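Collecting demonstrations at Flivadbridge: an interview with Hiu-tung Kan

Friday, December 6, 2024

Hiu-tung Kan runs demonstration collection for Ditar, a manipulation project at the Flivadbridge laboratory. The group trains policies from recordings made with hand-held grippers, each fitted with a wide-angle camera, and then runs those policies on a pair of arms. Kan joined in June, when the project had a task list and very little data. We spoke for an hour about tabletop clearing, the part of the work that has taken most of her time since.

The current release contains 1184 demonstrations of clearing tasks. Kan prefers to quote a different number first. "Of those, 177 are failures that we kept on purpose and labelled," she said. "If someone asks how large the set is, I want them to know both. A model trained by imitation on all 1184 without reading the labels will copy the dropped objects too."

Failures are kept only when the operator recovers, or when the reason for the failure is clear from the recording itself. A dropped item that is picked up again stays in. A recording where tracking was lost does not, even if the task was finished, and the operator is told the same day.

I asked how a task gets onto the list. Kan said the group looks for jobs where two hands have to do different things, with one holding a tool or a container and the other moving something towards it. Light rubbish and a dustpan met that requirement and needed no special fixtures. "The pan has to be held at an angle that lets things in. That angle changes with the table and with how the operator is standing. We could have bolted the pan down and collected twice as fast, and the policy would then have learned about a bolted pan."

Paper was chosen for the rubbish after some trials with foam blocks. Foam blocks are all the same, and the early policies learned the shape of the block. Crumpled paper is different every time it is made, it deforms when gripped, and it moves if the pan touches it. Operators crumple fresh pieces at the start of each block of recordings and may flatten and re-crumple them as they like. 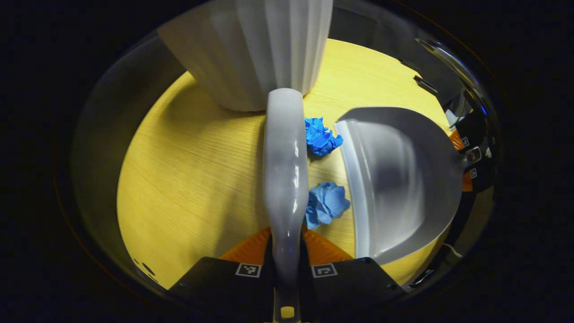

The wide lens brings its own compromises. Kan described it as a choice between seeing the contact and seeing the table. With a narrow lens mounted close to the fingers, the grasp is recorded in detail but the second hand drops out of view for long stretches. With the wide one, both are usually present, at the cost of resolution in the middle, where the paper is. "We lose some pixels on the object. We get the relation between the two hands in the same image, and for this task the relation matters more. For threading a cable I would probably decide the other way."

Markers on the grippers are used to recover how far the fingers are open. The pose of each gripper comes from a separate mapping step, run on the video and the inertial readings together. Ye-seo Ahn wrote the current version of that pipeline, called Chien, and joined us for the middle part of the conversation.

"The mapping step wants texture," Ahn said. "A bare table in front of a bare wall is the worst case. The features all end up in a thin band and the scale drifts. I would always take a table with something standing on it." Collection sites are therefore left furnished. Operators are asked to clear a working area and leave the rest of the table as they found it, provided that nothing is fragile.

Ahn's other request concerned the opening seconds of each session. Every session begins with a slow mapping pass, in which the operator carries one gripper around the working area before any task is attempted. When the pass was rushed, the pipeline rejected whole sessions. The rule now is that a session cannot be opened in the recording software until the map has been accepted. "It annoyed people for a week," Ahn said. "Before that we were finding out in the evening, after they had gone home."

Each site contributes no more than 300 demonstrations. Kan set that limit after the second site, Villanico, produced so many that it dominated the evaluation. The policy did well on tables of one height under one kind of ceiling light and poorly elsewhere. Adding more recordings from Villanico improved the training loss and did nothing for the other sites.

There are also limits on the operator. One person records for no longer than 40 minutes before a break, and the break is enforced by the software. Kan gave a data reason as well as the obvious one. Tired operators bring the elbows in, and the grippers start to approach from one side only. "You can see it in the trajectories before the person would mention it. The spread of approach directions gets narrower. It is a very smooth, very repetitive set of motions, and it looks like good data if you only check smoothness."

The written instructions given to operators have been cut back to 3 sentences. An earlier version specified which hand should hold the pan, the order in which items should be collected and the final resting position of both grippers. Kan removed most of it. Hand choice is now left to the operator and recorded as a field. Order is free. The end condition is that all the paper is in the pan and the pan is level.

I asked whether free ordering made the learning problem harder. She agreed that it did. With two pieces of paper on the table there are two reasonable first moves, and a policy that averages them will reach between the pieces. The group uses a model that can represent more than one mode, and Kan regards the ambiguity as part of what has to be learned. She was less certain about mixing left-handed and right-handed demonstrations. Results so far depend on the site, and she did not want to give a figure for it.

The next round will change the surface. Nearly everything collected so far has been done on hard, flat tables, and Ahn would like cloth coverings, which wrinkle under the lip of the pan. Kan wants to finish relabelling the existing failures first. Several were marked simply as "drop", and she considers that too coarse: a piece that slips from the fingers on the way up and a piece that rolls back out of the pan call for different corrections, and at present the labels do not separate them.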